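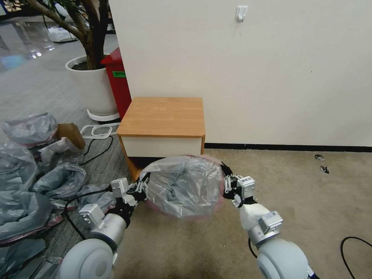
**Bin liners that fit. Do they exist?**

**sprocket_hen** wrote:
Moved to Drurnotbridge in February and inherited a bathroom bin of no known size. Small liners vanish into it the moment you drop in a teabag. Medium ones hang round it like a borrowed coat. Three brands so far, including the Urier ones with the drawstring, which came off in my hand. What is everyone using?

**mildlydamp** wrote:
Measure round the rim, halve it, and buy whatever is a bit wider than that. Litres on the packet are a work of fiction.

**Old Gasket** wrote:
> Litres on the packet are a work of fiction

Rubbish, if you'll pardon me. Litres are fine if you fill the bin with a jug and see what it holds. Mine took nine minutes and a wet sock.

**mildlydamp** wrote:
And then you bought a tall thin bag for a short fat bin. Rim first. I'll die on this.

**tupperwareless** wrote:
Kivi do a roll of 174. I've no idea why 174. Decent bags, but they're sealed at both ends as far as my thumbs can tell, and I stand there rubbing the wrong end most mornings.

**sprocket_hen** wrote:
174 would see me into retirement. Do they split?

**tupperwareless** wrote:
Only if you put anything pointy in. Cotton buds, fine. Razor, no.

**Old Gasket** wrote:
Why line a bathroom bin at all? I haven't since 2000. Rinse it under the tap.

**pelmet** wrote:
Some of us have teenagers, Gasket.

**Old Gasket** wrote:
Fair. Line it twice.

**pelmet** wrote:
The market stall in Platlow sells them loose, and he'll let you try one on your bin if you bring it along. I did get looks on the bus. Went home with the mediums and a big elastic band for the rim, and it hasn't slipped yet.

**mildlydamp** wrote:
An elastic band is cheating.

**sprocket_hen** wrote:
Measured the rim: 66 cm, so 33 and a bit. Also found a rubber band in the drawer. Will try the band first as it's free. Sorry, mildlydamp.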